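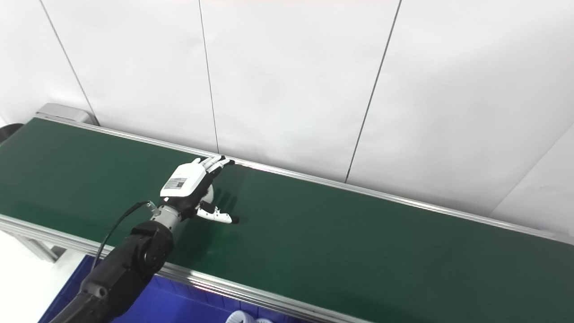

The long road to the bottle bank

Drida has had kerbside glass collection for 15 years, and in that time the town has never quite agreed on what goes in the box. Jars are fine. Drinking glasses and oven dishes are not, as they melt at a different temperature and spoil the batch.

The council's contract with Skosent runs out in September. Under it, lorries call every 2 weeks and take the glass to a yard on Cora Road, where colours are kept apart. Clear glass fetches the best price. Mixed glass is mostly crushed for road building.

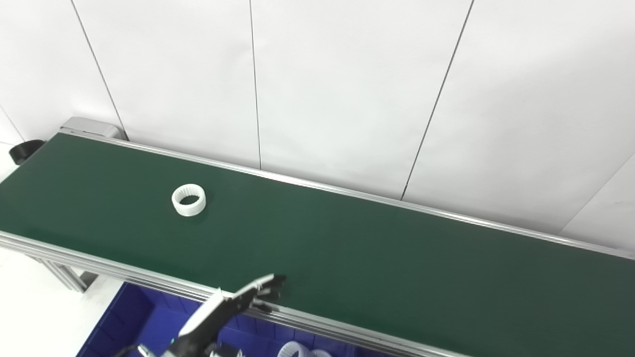
Last year 545 households asked for a second box, and most of them are in the terraces near the station, where there is little room for one. Some streets have gone back to using the bottle bank behind the Mazandarani bakery. It is emptied early, before the shop opens, and neighbours have complained about the noise.

A new contract may bring wheeled bins in place of boxes. Residents have until the end of the month to comment, on paper or at the library desk.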